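Bench cell inspection and replacement checklist, with comments
Sorting benches, main room. February 2026
Completed by: Pui-shan Lam
Purpose: to decide what is repaired, what is replaced and what is left alone in the next equipment budget. Marks used: OK, ACTION, BUDGET, NOT CHECKED. Comments go under the item they refer to.

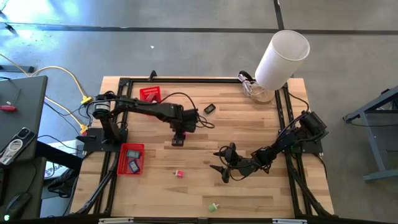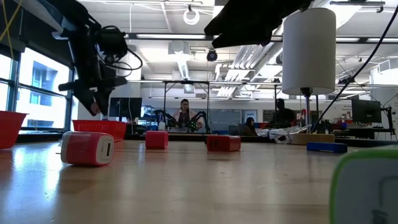
1. Frame, table and mountings

1.1 Extrusion frame square and tight at the corners. OK
Checked with a set square and a torque driver. One corner bracket took a further quarter turn. Marked with paint pen so that movement will show at the next inspection.

1.2 Arm mounting plates secure to side rails. OK
No movement by hand at either plate. The T-nuts are the older drop-in type. If the cell is stripped for any other reason, fit the roll-in type. Not worth stripping the cell for this alone.

1.3 Tabletop fixed, flat and free of splinters. OK
Wooden top retained. The Tuvevora quotation includes a replacement top as a separate line. Strike it out. The present top has no defect that affects the work.

1.4 Surface finish suitable for cameras. ACTION
The top reflects the windows and the ceiling lights in pale streaks when viewed from a low angle. Obtain a price for a matt mat cut to fit inside the frame, and for blinds. Compare the two before ordering either. The mat would serve one cell only and would need replacing when marked. Blinds come out of the building budget and must be requested separately by October.

2. Arms and grippers

2.1 Full joint travel without noise or catching. OK
Run at reduced speed through the standard test path, both arms. Repeat after any cable work.

2.2 Base motor temperature after a long run. NOT CHECKED
Thermometer out for calibration. To be done before the order is signed, as the result decides item 2.5.

2.3 Gripper fingers aligned, pads intact. ACTION
Pads on the left gripper are worn on the inner edge. Replace both pairs together so that grip force settings can be kept equal. Pads are a consumable and should be moved out of the repairs line, where they were entered last year.

2.4 Gripper closes to stop and holds test block for the set period. OK
Left gripper passed at the second attempt after re-zeroing. Record the new zero in the cell log.

2.5 Spare servo held for each joint size. BUDGET
Large and small sizes held. No spare for the wrist size. Ciltel quotes a unit price of 247 pounds with delivery included. Order two. Do not accept the service bundle offered with them: it covers arms supplied by Ciltel only.

3. Cabling

3.1 Cables clear of joints and pinch points through full travel. ACTION
The loops stand well off the arms and the slack is excessive at the joints. Tie back to the links with reusable straps and leave enough at each joint for full travel. This is a labour item and carries no purchase cost beyond the straps.

3.2 Cables clear of the work area. ACTION
Same remedy as 3.1. Loops crossing above the table can brush light objects during a return move. Retest with a block placed at each corner of the work area.

3.3 Connectors at the arm bases latched and strain relieved. ACTION
Latched. No strain relief on the yellow cables. Fit saddle clips at the rail. Any new cell must be ordered with strain relief included in the price, and this should be written into the specification, as the first Cisternas quotation left it out and the second listed it as an extra.

3.4 Cable condition. OK
Jackets sound on visual and touch inspection. No splits.

3.5 Replacement cable sets. BUDGET
One full set to be held in stores, 70 pounds. Shared between all benches of this pattern.

4. Power, stop circuit and guarding

4.1 Emergency stop within reach of the operator's normal position. OK
Function tested from both sides of the bench. Both arms lost drive power.

4.2 Stop circuit independent of the control computer. OK
Tested with the computer shut down.

4.3 Restart requires a deliberate reset. OK

4.4 Supply labelled and separately fused. ACTION
Fused, but the label is handwritten and fading. Print a new one.

4.5 Guarding or reduced force setting in place while people work nearby. BUDGET
The reduced force setting is in use and is accepted for the present tasks. The planned move to heavier parts will not be covered by it. Allow for a light curtain on the open side. Oltix has quoted for supply only. Fitting and validation must be added before the figures are compared with those of suppliers who include them. Do not enter the Oltix figure in the budget as it stands.

5. Work area and contents

5.1 Only task items on the table inside the frame. ACTION
Blocks and red baskets are task items. The lamp is also a task item in the present series and is to be entered on the kit list. A small black device on the wood near the top of the table, and a clear plastic bag by the lamp, are not on the list. Add them or remove them.

5.2 Baskets undamaged and of the listed type. OK
Buy spares from the same range. A different rim height means teaching the drop positions again.

5.3 Side desk clear of loose tools. ACTION
Red-handled screwdriver and phone on the desk beside the frame. Tools to go back in the drawer before drive power is switched on. A shadow board for each bench has been requested. Allow it under small items.

5.4 Blocks free of chips and sharp edges. OK
Worn blocks to be withdrawn as found. No need for a planned replacement.

5.5 Floor around the cell clear, walkways open. OK
Keep the gap to the next bench as it is. If another cell is bought, the room plan must be redrawn first. The last plan showed the benches without their upright frames and gave a false clearance.

6. Lighting and cameras

6.1 Light level at the table surface steady through the day. ACTION
Daylight from the large windows changes the level by more than the ceiling lights can make up. Linked to 1.4. Take readings morning and afternoon for one week before any lamps are bought.

6.2 Camera mounts tight, lenses clean. OK

6.3 Camera calibration in date. OK
Repeat after any work under section 1 or section 3.

7. Budget summary

7.1 Order now: wrist servos (2.5), cable set (3.5), gripper pads (2.3), clips and straps (3.1, 3.3).

7.2 Small items, covering label, shadow board and spare baskets: allow 300 pounds for the year. Anything left over is not to be carried into the servo line.

7.3 Hold until fully priced: light curtain (4.5), mat or blinds (1.4).

7.4 Not supported: replacement top (1.3), Ciltel service bundle (2.5).

7.5 Additional cell. Delivery is quoted at around 8 weeks by both Tuvevora and Cisternas. Neither period includes commissioning. Ask both to requote against the same specification, with strain relief, stop circuit test certificate and one set of spare pads included. A decision before the result of 2.2 would be premature, as the same base motor is offered in both quotations.

8. Follow-up

Items marked ACTION to be closed by the bench user and countersigned. Item 2.2 to be entered on this sheet when done, with the run time and the room temperature.

Signed: P. Lam
Countersigned: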